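Service charges and the gate

Last updated: 2026-01-14

Buyers of homes on gated estates tend to study the house and skim the estate. The survey covers the roof, the drains and the damp course. The transfer deed, which sets out what the owner will pay towards the gate, the roads and the planting for as long as he or she owns the property, is often read once, on the day it is signed. My view is that this order of attention is wrong, and that the way estate charges are presented at the point of sale should change.

I will use one estate to make the argument. Gevier is a development of 60 houses behind a single gate, with private roads, a drainage pond and a strip of managed woodland on the northern boundary. It is run by a managing agent, Agarwal, under a contract that renews every three years. The houses are freehold. Many buyers take that word to mean that no further sums are due to anyone apart from the council and the utility companies. On an estate with private roads it means no such thing. The freeholder of each house covenants to pay a share of the cost of the common parts, and the covenant passes to each later buyer through a restriction on the title.

The share at Gevier is one sixtieth, whatever the size of the house. That is simple to administer and easy to check. It is also the first thing I would question. A five-bedroom house with three cars uses the gate and the road surface more than a two-bedroom house with one, yet both pay the same. Weighting by floor area would be fairer, and the areas are already known from the sales plans. Weighting by bedroom is less exact but needs no measurement. Either method can be written into the deed in a single paragraph before the first plot is sold. Once plots have been sold, a change usually needs the agreement of every owner, and the owners of the larger houses have no reason to give it.

The second matter is the reserve fund. An annual charge has two parts: the running costs for the year, and a sum put aside for items that wear out over a longer period. At Gevier the marketing figure for the first year was £600 per house. The figure was accurate. It covered electricity for the gate and lamps, grass cutting, insurance, the agent's fee and an annual inspection of the pond. It contained nothing for reserves. Gate motors were new, the road had just received its top course, and the developer had no wish to show a larger number beside the asking price.

A gate motor has a working life, as does a road surface. When both need attention within a few years of each other, an estate without reserves must raise a levy, and the levy falls on whoever owns the houses at that time. The people who had the use of the gate in its early years have paid nothing towards its replacement. I regard this as the main defect in the present practice. A reserve contribution should begin in the first year, at a rate taken from a written schedule of components, expected lives and replacement costs. The schedule should be in the sales pack. It need not be long. For an estate of this type it would run to 13 lines or so, and most buyers could read it in the time it takes to look round a garage.

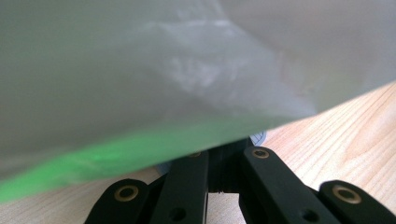
Translucent plastic sheeting, close up.

Developers object that a full charge makes their houses look expensive beside those on estates with an incomplete one. The objection has some force. A buyer comparing two houses at the same price will notice the higher charge and may not ask what it contains. That is an argument for a common format, applied to every estate, with the reserve shown on its own line and a nil entry where nothing is set aside. A buyer who sees a nil beside the words "road resurfacing" has been told something useful.

A related objection is that reserve funds are badly looked after. Money sits in an account for years, owners lose track of it, and when the agent changes there is a dispute over the balance. Johannes Tshabalala, who chaired the owners' company at Jullen for two terms, made this point to me with some patience. His estate moved from one agent to another in December and waited until the spring for a reconciled statement. He did not conclude that reserves were a mistake. His conclusion was that the account should be in the name of the owners' company, with the agent holding a mandate for routine payments only, and that withdrawals above a set limit should need two directors' signatures. I agree with him, and would add that the closing balance should be printed on every demand sent to owners.

The third matter is the gate itself. Buyers pay for it twice, once in the price of the house and again in the annual charge, and they are seldom given a clear account of what it does. Some estates have a staffed lodge. Others have a keypad, a camera and a telephone line to a monitoring firm. Gevier has the second arrangement, with entry equipment supplied under the Plalavix name and a maintenance agreement that covers two visits a year. Call-outs are extra. The brochure described the estate as "secure", a word which could apply to either arrangement and which commits the seller to neither.

I have no objection to gates. They reduce through traffic, which on a narrow private road without a footway is worth having. They also fail. A gate that has failed is left open until an engineer attends, and the length of that wait depends on the terms of the agreement. The response time belongs in the sales pack, beside the annual cost of the contract and the date on which it ends. A staffed lodge needs fuller treatment. Wages will be the largest item in the budget of any estate that has one, and they rise each year whether or not the owners feel they are getting better service.

It may be said that all of this is the job of the buyer's solicitor. In part it is. A competent solicitor will ask for the last three years' accounts, the current budget and any notice of planned works. On a new estate there are no accounts to ask for -- the budget is the developer's estimate, and the solicitor has nothing to test it against. By the time the papers arrive the buyer has usually paid a reservation fee, arranged a mortgage and given notice elsewhere. Information received at that stage seldom changes a decision.

The remedy I would propose is modest. Every sales particular for a house on a managed estate should carry four entries next to the asking price: the annual charge, the part of it that goes to reserves, the basis on which it is shared, and the name of the body that can change it. The last entry matters as much as the others. At Gevier the developer keeps control of the management company until the final plot is sold, and the final plot is at present in use as the show home. Until it is sold the owners may attend meetings and ask questions, but they cannot vote to replace the agent or alter the budget.

Agents who sell these houses already print the council tax band and the energy rating. Four more lines would fit on the same page.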